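Drikthorpe Upholstered Bench
Gray Woven Fabric

Item no. 1195
Sold by Okoro Home
Sizes: Standard, Long
Status: In stock, ships from Rullamness

Overview

The Drikthorpe is a padded bench for the end of a bed, a hallway or a family room. It has a thick seat, rounded edges and a fabric cover in a soft speckled gray. Most people who buy it use it for sitting down to put on shoes, and for the clothes that don't go straight back in the closet.

There are no buttons, piping or tufting on the seat. The top is one plain surface, so you can fold laundry on it, set out clothes for the morning or put a suitcase on it to pack.

The seat is curved along the back edge and at the corners. People with small children often ask about this. The foam runs all the way over the edge and there is no hard rail under the fabric at the top. 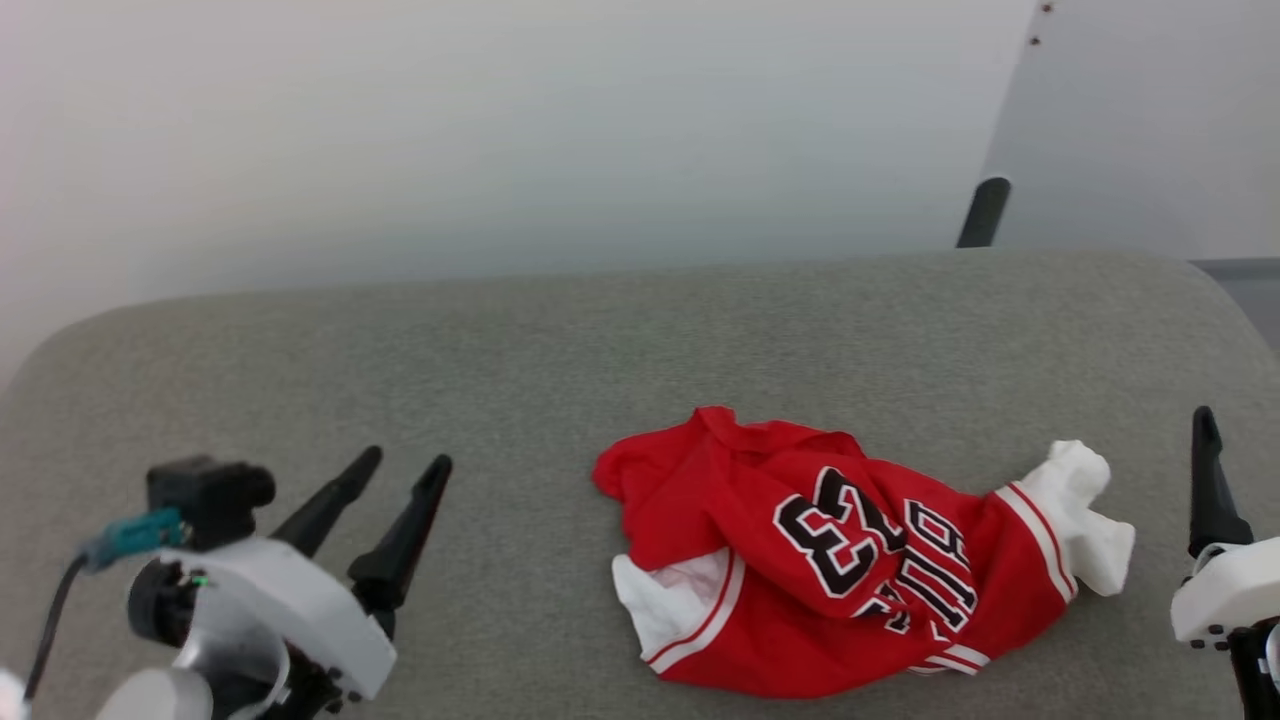 Drikthorpe seat in gray, with a red number 23 basketball jersey.

Fabric

The cover is a woven polyester blend with a fine fleck in it. The color is a muted gray that can look a little green next to some paint colors. In strong daylight it looks lighter. If you are matching it to a rug or a headboard, please order a swatch first. Swatches are free and you can ask for up to seven at a time.

The weave is tight enough that zippers and hooks don't usually catch. Hook-and-loop tape will pull at it, so close any tabs on sports gear before you put it down on the seat.

We get asked whether bright clothing will stain the cover. Dry clothes are fine. Damp red, black or navy clothes should not be left on it overnight, and the same goes for wet towels and swimwear. Dye that has moved into the fabric is hard to get out and is not covered by the warranty.

The cover does not come off. Vacuum it with the soft brush and blot spills with a white cloth. Use plain water first, then a mild upholstery cleaner if you need it. Do not use bleach.
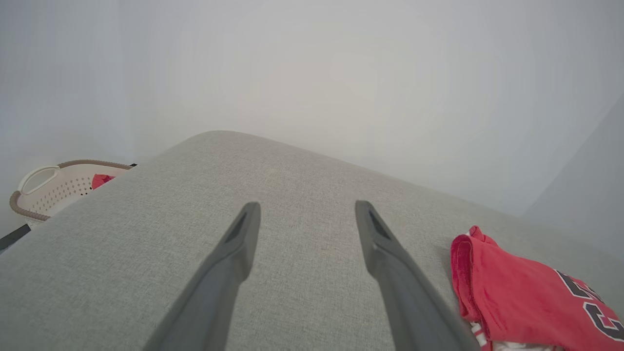 Closer on the weave and the rounded edge of the seat.

Sizes and build

Standard: 48 inches wide, 18 inches deep, 18 inches high
Long: 60 inches wide, 18 inches deep, 18 inches high
Frame: kiln-dried pine
Seat: high-density foam with a fiber wrap
Legs: solid beech, screw-in, with felt pads
Weight: 30 lb (Standard), 37 lb (Long)
Storage: none

The Standard fits across the end of a full or queen bed. For a king we suggest the Long. If you need storage inside, look at the Fendora, our lift-top model. It comes in the same gray but has a firmer seat, and the lid has a squared edge.

Assembly

The bench arrives in one box with the legs packed separately. Turn the seat upside down on a rug or blanket and screw in the legs by hand. No tools are needed. Check the legs again after the first week of use and tighten any that have worked loose.

The foam is compressed a little in shipping. Light creases in the fabric should drop out within a few days. If they don't, a handheld steamer held a few inches away will help. Do not press the fabric with an iron.

Customer comments

"Bought the Standard for my son's room. He drops his team clothes on it instead of the floor, so I am calling that a win. Seat is comfortable. The gray is a bit greener than I thought it would be but it works with the walls."
Declan Pryor

"Good solid bench. We had it in the hall from February and then moved it upstairs, where it gets used more. One leg needed tightening. I would have liked a darker color for a house with a dog, but hair comes off with a lint roller."
Kanchan Mathur

Delivery and returns

Delivery is to your front door. Delivery to a room of your choice can be added at checkout in most areas.

You have 30 days to return an unused bench in its box. Keep the box until you are sure about the size, as we can't send out a replacement. Swatches don't need to be sent back.

The frame is covered for seven years in normal home use. Foam and fabric are covered for one year. The warranty does not cover use in shops, waiting rooms or locker rooms.

Questions people ask

Can two adults sit on the Standard?
Yes. The Long seats three.

Can I buy extra legs?
Yes, in sets of four. Ask for part 74.

Does the gray match the older Drikthorpe footstool?
Close, but the footstool fabric came from a different mill. Order a swatch and compare them at home.

Page updated 8th July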